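Mayo, 23:40

Otra noche con el planificador. Hoy tocaba cerrar el asunto de los agarres y mañana toca cerrarlo otra vez, con lo cual al menos sé a qué me voy a dedicar.

Empecé después de comer con la migración a la versión nueva de Stustach. Las notas de publicación prometían «cambios menores en la convención de cuaterniones». Cambios menores. Habían pasado de wxyz a xyzw y lo contaban en la misma línea en la que agradecían una corrección ortográfica en la documentación. Dos horas viendo cómo la muñeca llegaba a cada pose con la dignidad de un flamenco borracho. Busqué en todas las llamadas, arreglé las que encontré, y la que no encontré resultó ser la de la transformada de la cámara, claro, porque es la única que no tiene test. Ahora tiene test. Se llama test_nunca_mas y no pienso cambiarle el nombre aunque lo pidan en la revisión.

Con la orientación ya en su sitio volví a lo mío, sacar cilindros del recipiente redondo. El barrido de anoche dejó 2.123 episodios en disco y un registro tan largo que el editor me preguntó si estaba seguro de querer abrirlo. No lo estaba. Escribí un script para clasificar los fallos por causa y la causa más frecuente, con mucha ventaja, es «otros». La categoría la definí yo en marzo. Gracias, yo de marzo.

Abriendo «otros» a mano se ve que casi todo es lo mismo. El detector me da bien los centros de los cilindros, el muestreador propone agarres razonables, y luego el comprobador de colisiones los tumba uno por uno en cuanto los cilindros están juntos contra la barra. Los dedos abiertos necesitan sitio a los dos lados y no lo hay. El planificador pide 400 muestras, las descarta todas, espera un momento (por educación, supongo) y pide otras tantas. En el panel eso aparece como «planificando», en verde.

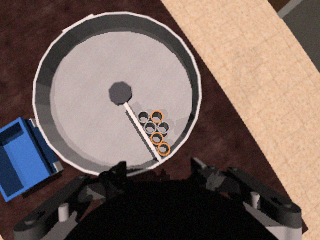 Lo primero que probé fue bajar el margen de colisión, que es lo que hace todo el mundo a las seis de la tarde. Mejoró la tasa de planes encontrados y empeoró todo lo demás. Lo segundo, girar la apertura de la pinza para que el dedo de fuera entre por el lado despejado y el otro por el hueco entre dos cilindros. Eso ya tiene mejor pinta, pero el muestreador reparte los ángulos de manera uniforme y el hueco bueno es una rendija, así que acierta cuando le apetece. Metí un sesgo: calculo la dirección con más espacio libre alrededor de cada centro y muestreo alrededor de ella con una gaussiana estrecha. Son 55 líneas, de las cuales la mitad son para tratar el caso en que el espacio libre cruza de pi a menos pi. Llevo años escribiendo esa misma mitad en todos los trabajos que he tenido.

También cambié el orden. Antes iba primero a por el cilindro con mejor confianza de detección, criterio que sonaba muy científico y que consistía en elegir a menudo el del medio. Ahora puntúa por accesibilidad y deja para el final los que están encajonados. El del rincón donde la barra toca la pared sigue siendo un problema. Para ese quiero una primitiva de empuje, o de arrastre, algo que lo separe un poco antes de intentar cogerlo. La tengo apuntada en la lista desde hace tanto que ya le he cogido cariño.

A media tarde, llamada con la gente de Nidbridge. Quieren saber si la política se puede transferir «tal cual» al robot real. Dije que dependía. Preguntaron de qué. Dije que de la fricción, del ruido de profundidad, de la calibración y del retardo del controlador, y hubo un silencio en el que oí perfectamente cómo alguien tecleaba «sí».

Ah, y Wotari. El servidor de simulación se ha vuelto a quedar sin memoria porque yo, personalmente, dejé los hilos de render encendidos en modo sin pantalla. Renderizaba con esmero para nadie. Los he apagado y ha dejado de quejarse.

He lanzado 3.000 episodios con el muestreador sesgado y el orden nuevo, semilla fija, todo anotado en el fichero de configuración como una persona adulta. Si «otros» baja, subo la rama. Si no baja, la parto en subcategorías y por lo menos el gráfico tendrá más colores.

Pendiente: la primitiva de empuje, el timeout del planificador (que diga «no hay agarre» y no «planificando»), borrar los registros viejos, comprar café.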